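Chapter 3
Surfaces We Live With: Stone in the Home

By the end of this chapter you will be able to:
Tell marble from granite with a few simple tests
Explain why some stones stain and others don't
Choose a finish that suits the way a room is used

Key words: calcite, etching, honed, polished, sealer, vein

Run your hand along a slab of marble and you are touching the floor of an ancient sea! Most marble started out as limestone, built up from shells and tiny skeletons, then buried deep, squeezed and heated until its grains locked together into something new. The gray and gold streaks that people love so much (we call them veins) are traces of clay, iron and other minerals that were mixed into the original mud.

The quarry at Sulgate is a wonderful place to see this. Berwyn Bellis, who cut stone there for most of his working life, used to wet a rough block with a bucket of water before deciding where to saw. The water brought up the pattern, and he could follow a single vein from one side of the block to the other. A block of that kind can be sliced into slabs 3 cm thick, and neighboring slabs opened out like the pages of a book make a matching pair.

Marble is made mostly of calcite, and calcite is soft for a stone. It scores a 3 on the Mohs scale, so a steel knife will scratch it. It also reacts with acid. Leave half a lemon face down on a polished slab and you will find a dull ring, called an etch. Etching is different from staining: a stain is color that has soaked in, while an etch is a change in the stone itself. Section 2 looks at both, and at how far a sealer can help.

So why do people keep putting marble in kitchens? Partly because it feels lovely and cool, and bakers have rolled pastry on it for generations. Partly because it is simply beautiful, and many owners grow fond of the marks it picks up over the years.

Before you read on, find a stone surface at home or at school. Is it shiny or matte? Do you see veins or speckles? Write down your guess about what it is and keep it for the activity on testing stone.

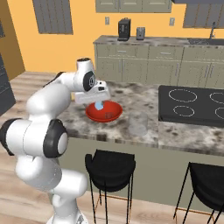 Figure 3.1 A marble-topped kitchen island with a red bowl.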